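1/ I moved to Mistbridge in March and my new flat has a hallway with no window. The walls were the colour of weak tea. My plan was to paint everything white. I have now changed my mind, so this is a thread about wallpaper.

2/ In my country, wallpaper was what my grandparents had. Brown flowers, and under them older brown flowers. My parents scraped it all off with a knife and we did not speak of it again.

3/ I got two quotes. A decorator at Wysocka asked 1,920 dollars for the hallway, paper included. It is a fair price for skilled work, but it is not my price. So I am learning to do it myself.

4/ First lesson: buy all the rolls from the same batch. The number is printed on the label. I ordered from Nuseo and one roll came from another batch, and in daylight the grey was a little warmer. They exchanged it without arguing.

5/ Second lesson: the pattern repeat. With a big repeat you throw away a lot of paper on every strip. I needed one more roll than I calculated, and I calculated twice.

6/ Third lesson: paste. The Drorov tub says to wait 18 minutes before hanging. I waited five, and my first strip had bubbles from top to bottom.

7/ About the pattern. Everybody told me that a small dark space needs something small and pale. I think now that a small space can carry big leaves very well – you are never far enough away to get tired of them.

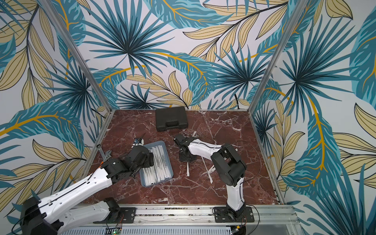 8/ The corners are still the difficult part. Old walls are not straight, so you cut the strip, turn a little of it around the corner, and start again with a plumb line. I spent a whole evening on one corner.

9/ I still have the ceiling edge to trim, and the part behind the radiator. If somebody has a good method for radiators, please write it to me in simple words.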